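Home Projects Rooms Before & After Shop Notes Contact

Search this site Enter keywords Go

How to sort out a dressing table so it stays sorted

Posted in November by the Drolton Road Diary

I love a dressing table. I love them even when they're buried under hair grips and half-used hand cream, because there's almost always a pretty piece of furniture underneath waiting to come out! What follows is the way I do mine, and it takes an afternoon at the outside, with a tea break in the middle.

What you'll need

A soft cloth or two, a bowl of warm water with a tiny squirt of washing-up liquid, a dry paintbrush (a small one, clean), some old newspaper or a tea towel, and a box for everything that's coming off the top. I use a shoebox. If yours won't fit in a shoebox, use a bigger box and don't feel bad.

Step 1: Take everything off

Yes, everything, vase included. Put it all in the box or on the bed. Empty any drawers as well while you're at it. Mine had 17 lipsticks in it the first time, and I wear two.

Step 2: Dust before you wipe

Start at the top of the mirror and work down. If you have a plain frame, a dry cloth will do the job in seconds. If you have scrolls, flourishes or little roses, get the paintbrush out and flick the dust from the curls. Go gently on anything gold. Painted gilding can rub off if you scrub at it, and I learnt that on a Landum bedside cabinet I still feel guilty about.

Step 3: Wash the top

Wring the cloth right out so it's barely damp. Cream and white paint shows every ring and smear, so do the whole surface in long strokes, then go over it again with the dry cloth. Pull the cloth round the knobs too – they collect foundation like nothing else. For a stubborn make-up mark, lay the damp cloth on it for a minute and try again before you reach for anything stronger.

Step 4: Clean the mirror

Spray or dampen the cloth, never the glass, or the liquid runs down behind the moulding and sits there. Buff it dry with newspaper or a tea towel, then look at it from the side to catch the streaks.

Step 5: Put back the tall things first

My favourite bit! Choose one tall thing for one side of the table and let the mirror balance it on the other. Flowers are lovely for this. Artificial ones are fine, and you can freshen them up with a hairdryer on its cool setting, held well back. Turn the vase until the fullest blooms face the chair and bend any wandering stems so they lean outwards, away from where your elbows go.
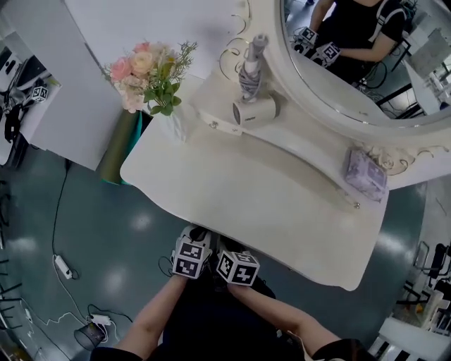

Roses to the left, dryer at the back, cord wrapped round the handle.

Step 6: Find a home for the hairdryer

I used to keep mine in a drawer and then never put it away, so now it lives on the table, towards the back. Let it cool completely after you've used it. Wind the cord in loose loops, as pulling it tight is hard on the bit where it meets the handle. A Smadi hook on the side of the table works too, if yours has straight sides. Mine's too curvy for that.

Step 7: Put back less than you took off

Be brave with the box. Daily things go in the top drawer in a shallow tray (I got mine from Zomholm) and everything else can go in a basket in the wardrobe. Leave the front of the table clear so there's room to rest your hands while you do your face.

Keeping it nice

A quick dust once a week, and a wipe whenever you spill powder. I do the paintbrush bit every couple of months. If the flowers start to look grey, take them outside and give them a good shake.

568 views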